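Glaze notebook, October
Ash glaze, firing 1291, big kiln

Opened the kiln at the Prakstead shed this morning, once the door was cool enough to handle without gloves. Everything survived the firing. No stuck pots, one chipped shelf that was already chipped when it went in.

The question for this firing was whether the Ravivley ash can replace the old ash in the green glaze. The old bin is nearly empty and it came from a stove that has since been taken out. The Ravivley ash is mostly apple and some ash tree, with a little of whatever else went on the bonfire. It is a pinker gray than the old one and had a lot of nails in it.

Preparation, for the record. Sieved dry to get the nails and charcoal out. Soaked in the blue barrel, stirred, left overnight, water poured off the top. Did that twice. The old notes say to wash until the water no longer feels slippery, and we stopped well short of that on purpose, as the fully washed batch in spring came out dry and stony. Wear the long gloves for this. The short ones fill up when you reach for the bottom of the barrel and the water is caustic enough to notice an hour later.

Dried on plaster bats, crumbled, then through the 60 mesh. The 60 is getting slack on one side and lets coarse bits past if you push, so tap it and do not use the brush. A new one should go on the next order.

Tests as mixed:

A – old ash, standard recipe, as control.
B – Ravivley ash swapped straight in, same weight.
C – as B, with the ash cut back and the difference made up in feldspar.
D – as B, with extra ball clay.
E – as B, ash raised to 40 percent.
F – as E, with a little red iron oxide.

So 6 recipes, each on a Lusthorpe stoneware tile and again on a porcelain tile. All dipped once, with a second dip over the top third. Tiles were extruded L shapes so we get a vertical face and can see how far it runs. Numbers written on the back in iron wash, which has held up well. The underglaze pencil we used in the summer burned off in half the kiln.

Results, in the order I looked at them.

A is what it always is. Soft green on the porcelain, browner on the Lusthorpe, small rivulets where the second dip starts. Good to have it in the same kiln as the others, because this firing came out a bit lighter overall than the last and I would have blamed the new ash for it.

B is close. Slightly more yellow, more gloss, and it moved further down the tile than A. On porcelain the rivulets are finer and closer together. I prefer it to A on the inside of a bowl and would not trust it on the outside of anything tall.

C is stiff. It stayed where it was put and has pinholes on both tiles, more on the Lusthorpe. It might come right with a longer hold at the top but I do not want to change the firing to suit one glaze.
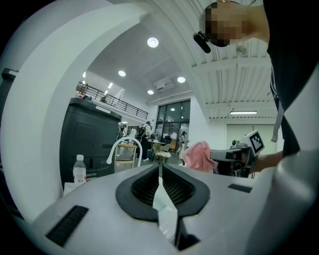 Leaning in with the hand-held gripper, square marker on top.

D is the useful one. Same color as B, near enough, and it stopped about where A stops. The break over the edge of the tile is a warm brown on the Lusthorpe and goes almost clear on the porcelain. No pinholes. It settles hard in the bucket, though – left over lunch it had gone to a brick at the bottom and needed the drill mixer to bring it back. A pinch of Epsom salts in solution helped. Add it after the water is adjusted, a little at a time, or it goes to custard.

E ran, as expected. It went off the foot of the porcelain tile and onto the clay wafer underneath, and pooled there in a very good bottle green. The tile itself is streaky and bare at the top edge. Nice to look at and no use for anything we sell. Kept the wafer for the window.

F is brown. Darker than I would have guessed from so little iron, with some yellow crystals where it is thick. Someone will like it. It did not run as far as E, and I have no explanation for that. It might only have been a thinner dip.

Crazing: A, B and D all craze on the porcelain, fine network, audible when we unpacked. On the Lusthorpe body only B crazes, and only in the thick part. The crazing matters for the soup bowls and less for the jars. The lemon and vinegar tests are on the shelf over the sink, with labels. Please leave the lids on them.

Body notes. The new Lusthorpe delivery is a touch darker out of the bag than the last one and seems to be wetter. It threw well enough. The tiles shrank the same as before by the ruler marks, so I am not worried about lids fitting. There were small white specks in one bag which I took for plaster, and that bag has been put aside under the stairs with tape on it. Do not wedge it into anything.

Katiyar order. They want the storage jars in the green for the tea shelves and have asked for the inside to be clear. My view is that we go with D outside and the usual liner inside, and leave a plain band above the foot. I would like to see D on a proper jar before saying yes. A flat test tile tells you very little about a shoulder, and the last ash glaze that looked well behaved on tiles pulled into drips below the handles as soon as it had some height to run down.

Kiln. Slow between bisque temperature and the middle of the climb again, and the bottom was a cone behind the top. I had packed the bottom shelf tight with the large plates, which will not have helped. Next time the plates go in the middle with the jars below, and a gap left near the flue. The second spyhole plug is cracked and shedding crumbs, so keep glazed work away from that side. Wash is thin on three of the shelves. I scraped two and gave them a new coat, the third is leaning by the door and still needs doing.

To do:

Mix a full bucket of D and write the recipe on the lid as well as in the book.
Throw four jars in Lusthorpe for the next firing, two with handles and two without.
Try D over the white slip.
Ask for more of the Ravivley ash before the weather turns, and ask for it without nails.
Small batch halfway between B and D, for bowls.
New 60 mesh sieve.
Read the cone packs from the bottom shelf properly and put them in the tray with the firing number on.

Old ash bin weighed after lunch. Enough left for one more bucket of A, which I will keep for replacing breakages.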